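Student robot project in Prurkthorpe asks for a second year

PRURKTHORPE, December 22, 2019

The robotics club at Prurkthorpe's technical high school wants another year of funding for a project that, so far, has mostly involved coffee.

The club set out in April to get a two-armed robot to handle a cup, a spoon and a few small objects on a table. Its application, filed with the Brandes education fund, called this "a first step toward robots that help at home." The fund gave the club money for parts and a room at the Sekuvley annex. The students now say they need that room for another year, plus new gripper fingers and a faster computer.

What they have to show is a record of 1094 attempts. The club's own progress report lists 336 of them as successes. That is a little under a third, and the report is vague about what was counted. On one page a success means the robot stirred the cup and let go of the spoon without help. A few pages later it seems to be enough that the gripper reached the spoon. Anyone trying to judge the project from those pages will have a hard time.

The report also says performance "improved steadily" through the fall. It doesn't include a chart or any monthly figures. Asked for them, the club replied in writing that early runs were kept in a different notebook and had not all been typed up.

None of this makes the students' work worthless. They wrote most of the control software themselves, on top of a free package called Gilorer, and they did it after class. The 15 members split into small groups, one for each task, and the logs that have been typed up are careful and plain. One entry reads, in full: "Missed spoon. Missed spoon. Changed height. Missed cup." It is more informative than most of the application.

The trouble is with the claims made on the project's behalf. A flyer handed out at the school's winter open house promised visitors "a robot that makes your morning drink." The report describes nothing of the kind. A person fills the cup, puts it on the table and sets the spoon in it before the run starts. The robot's share of the job is the stirring, and the report puts a typical run at about 100 seconds. Sugar and milk are listed under future work.

Nor is it clear how well any of it would carry over to a real kitchen. All the logged runs were done at the same table, under the same lights. The club plans to try other tables next year, and the application spends one sentence on it.

The work at the Sekuvley annex: 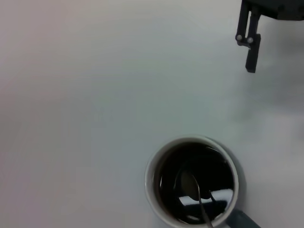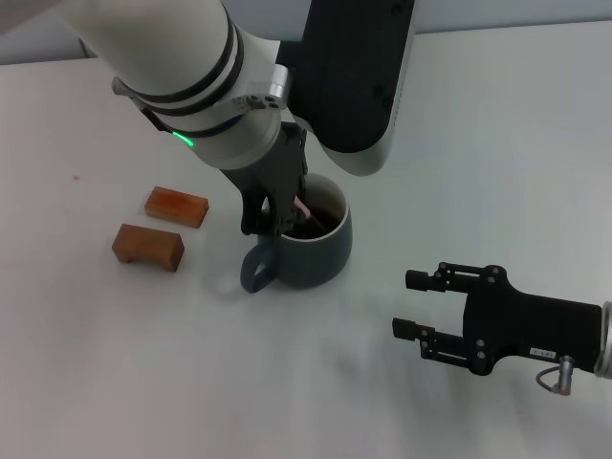 The fund is expected to decide on the renewal before spring classes begin. Its rules ask school projects to show "measurable progress," and do not say who does the measuring. In the past it has accepted whatever numbers a club sent in.

It could ask for a bit more this time. A single written definition of success would help, along with the missing early runs and a few tests on a table the robot has not been set up for. The students appear able to do all three, and the typed logs suggest some of them would rather be doing that than printing flyers.

The club says it will hold a public demonstration in April if the renewal goes through. Parents and neighbors will be allowed to bring their own cups.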